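4. Fitting the Husar memory kit

Read this section through before you open the computer. You will need a medium Phillips screwdriver, a clean work surface and the kit envelope. The kit fits desktop towers only.

CAUTION: Memory modules are easily damaged by static. Leave each one in its silver bag until step 5.

1. Save your work and shut the computer down from the menu.

2. Switch off the power supply at the back, unplug the power cord, then press the front button once and release it.

3. Unplug the monitor, keyboard and network cable. If several cables look alike, tape a label to each.

4. Lay the tower on its side with the removable panel facing up. Take out the rear screws and slide the panel toward the back. 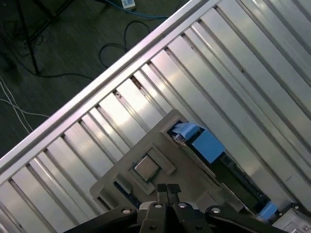
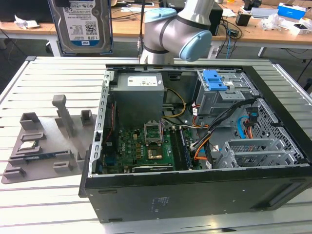
Installing the modules

5. Touch bare metal on the case, then take the first module out of its bag. Hold it by the ends.

6. Open the clips on the slot. Line up the notch in the module with the ridge in the slot - it goes in one way only.

7. Press down evenly on both ends until the clips close. Do not rock the module from side to side.

Note: With 2 modules of different sizes, put the larger one in the slot your computer's manual lists first.

8. Refit the panel, reconnect the cables and start the computer. The first start may be slow. Do not switch off during this time.

If the computer beeps and the monitor stays blank, shut down, unplug and repeat steps 5 to 7. If the memory total shown is lower than expected, see error 27 in Section 9.

Keep the kit envelope. The warranty number is printed inside the flap.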